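Checkout Extension for a Small Online Glassware Store: Deferred Shipping Quotes

Project report, Web Systems Practicum
Afshin Babaei
May 25, 2019

1. Background

The client, Tarside, sells glasses, bowls and barware through a WordPress site running an open-source cart plugin. The cart calculates shipping from a flat table keyed on order total. Fragile goods do not fit this table well. A single stemmed glass needs a larger carton than its price suggests, and a stack of bowls needs less. The store was correcting quotes by hand after payment, which meant either a refund or an email asking the buyer for more money.

The project replaced the flat table with a quote taken from carton size and destination, requested while the buyer is still on the checkout page. Payment and tax handling were out of scope and were left as installed.

2. Requirements

The quote had to appear before the buyer chose a payment method. It had to work with JavaScript turned off. If the carrier service did not respond, the checkout had to fall back to the old table and mark the order for review. No changes to the cart plugin's own files were allowed, so that updates could still be applied from the dashboard.

3. Data model

The catalog export contained 2643 rows, counting each color and size as its own row. Most rows had a weight. Few had outer dimensions, and those that did mixed inches and centimeters in the same column. A cleanup script normalized the units and wrote the results to a separate table linked by product ID.

Each product was then assigned a packing class. There are 4 classes: flat, nested, upright and oversize. Nested items share a carton up to a set height. Upright items take one cell each in a divided carton. The class is stored as product metadata and can be edited from the product screen, next to the price.

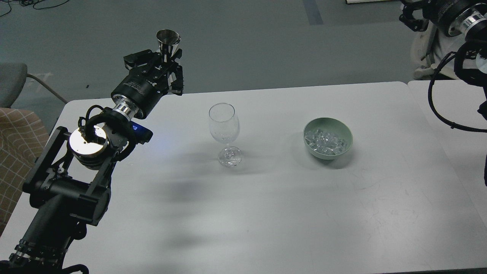 Figure 1. Stemmed glass and green bowl.

Mixed orders are handled by packing the upright items first, then filling the remaining cartons with nested items. This is a simple greedy method and does not always give the smallest carton count. An exact solver was tried and dropped when it made the checkout page noticeably slower on the shared host.

4. Implementation

The extension is a single plugin, named Bito in the repository. It attaches to the cart's fee filter and returns one shipping fee for the whole order. Quotes come from the rate service run by Kjærgaard, the store's regional carrier, over a JSON interface. The request holds the destination postal code and a list of carton sizes. No customer name or street address is sent.

Responses are cached with the WordPress transients API for 30 minutes. The cache key is a hash of the postal code and the sorted carton list, so two buyers with matching orders share one entry. The first version left the list unsorted, and the same cart produced different keys depending on the order in which items were added.

With JavaScript on, the quote refreshes when the postal code field loses focus. With it off, the buyer presses an "Update shipping" button and the page reloads with the fee filled in. Both paths call the same PHP function.

The timeout for the carrier request is set in the plugin options. On timeout the function returns the flat-table fee and adds a note to the order. The note is visible only to store staff.

5. Testing

Unit tests cover the packing function, the cache key and the fallback. Checkout was tested by hand on a staging copy of the site at Ivarard, the hosting company, using a set of 20 saved carts. Each cart was run with the rate service available and again with its address pointed at a closed port.

Two defects were found. Postal codes with a trailing space were rejected by the carrier, and the field is now trimmed before sending. Coupons that set shipping to zero were applied before the new fee was added, so the buyer was charged anyway. Moving the hook to a later priority corrected this.

6. Open items

The packing classes for gift sets are still assigned by guess. International orders use the flat table. The options page has no check on the timeout value, and entering a blank disables the carrier request without a warning. A fix for this is on a branch and is planned for August, together with the move to the carrier's new login method.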